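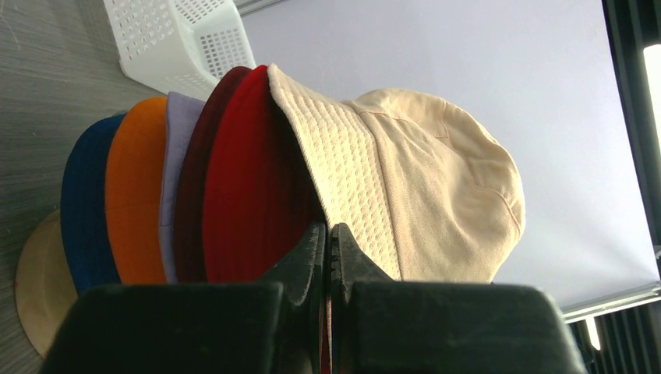

Eleven weeks of looking for a maintenance planner job

I have a job again. It starts in June, it is at a plant that makes hinges, and I got it after eleven weeks of applying for things I was either too old for, too cheap for or, in one case, already employed by four years ago under a different company name.

For anyone new to this blog, I plan maintenance. When a press goes down, somebody has to have ordered the bearing, booked the fitter and told production, and for nine years at Grimach that was me. Then the planning moved to another site and I was invited to move with it, at my own expense, to a town with one bus.

The ads

Every ad in my line of work wants a "hands-on strategic thinker." I have met both kinds of people and they don't eat lunch together. The ads also want five years of Clakex, the planning software, and most of them want it from people they plan to pay like it's their first summer. One ad ran to 1,971 words and left out the pay, the shift pattern and the town. It did mention fruit.

I started keeping a spreadsheet in the second week, mostly so I'd feel like I was at work. Column F was "did they write back." Column F was very restful to look at. 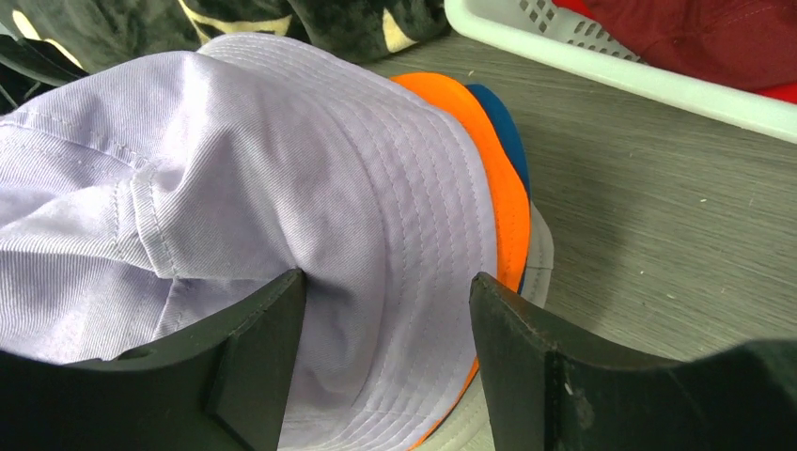 Lavender on top, a few more hats underneath

The agency people get blamed for a lot of this and some of them deserve it. A man from one agency called me at 7:40 in the morning to ask if I'd consider welding. I can't weld. He said the client was flexible.

Mimoza Matić was the good one. She works for Hodžić, which is two rooms over a tire shop, and the first thing she did was read my résumé back to me over the phone in a flat voice until I begged her to stop. "Responsible for the responsibility matrix" was in there. It had been in there since I wrote it, and I had sent it to everybody.

We cut it to one page. I put in that the spare parts list had 1,730 items when I took it over and that I knew where most of them were, which seemed to me a small thing to brag about. Three places asked about it.
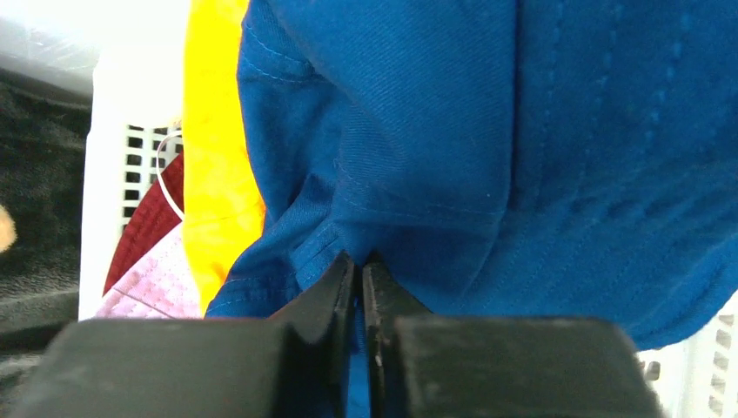 The interviews

I had four. The first was a video call with two people and a third square that stayed black the whole time and coughed. The second was a personality test with 212 statements, such as "I enjoy being early" and, much later on, "I do not enjoy being late," and I'm fairly sure I contradicted myself on purpose by the end.

The third was at Zadier and I wanted that one. Nice plant, clean floor, tools hanging where they should be. The maintenance manager and I talked for 44 minutes about gearbox oil and I drove home singing. They gave it to his deputy, who had been doing the job all along – I'd have done the same, but I stopped singing.

The fourth was the hinge place. The plant manager walked me past a conveyor making a noise like a goose and asked what I thought. I said it was the tail pulley. He said they thought so too and had thought so since Christmas. That was most of the interview.

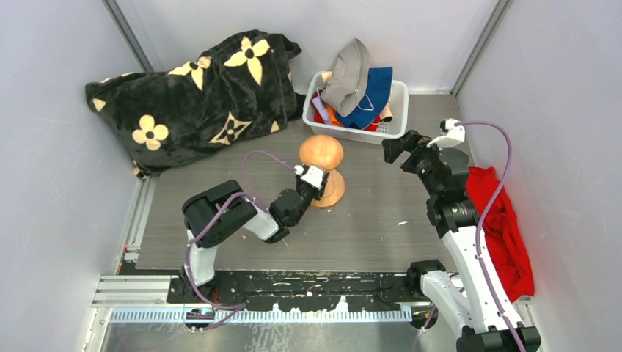

Things I'd do again

Ask for the pay on the first call. The silence is awkward for a second or two and it has saved me a lot of gas.

Ask to see the stores. If they won't show you where the parts live, you will be spending your first year finding out.

Read your own résumé aloud, preferably to someone who doesn't like you much.

I still haven't heard from two of the places I applied to in week one. Column F stays open. Meanwhile I need steel-toe boots, as the old pair went back with the Grimach badge, and if anyone knows a brand that fits a wide left foot and a normal right one, the comments are open.

This site uses cookies to remember your settings. By continuing to read you accept them. OK | More information

Contact | Copyright, all posts by the author | Back to top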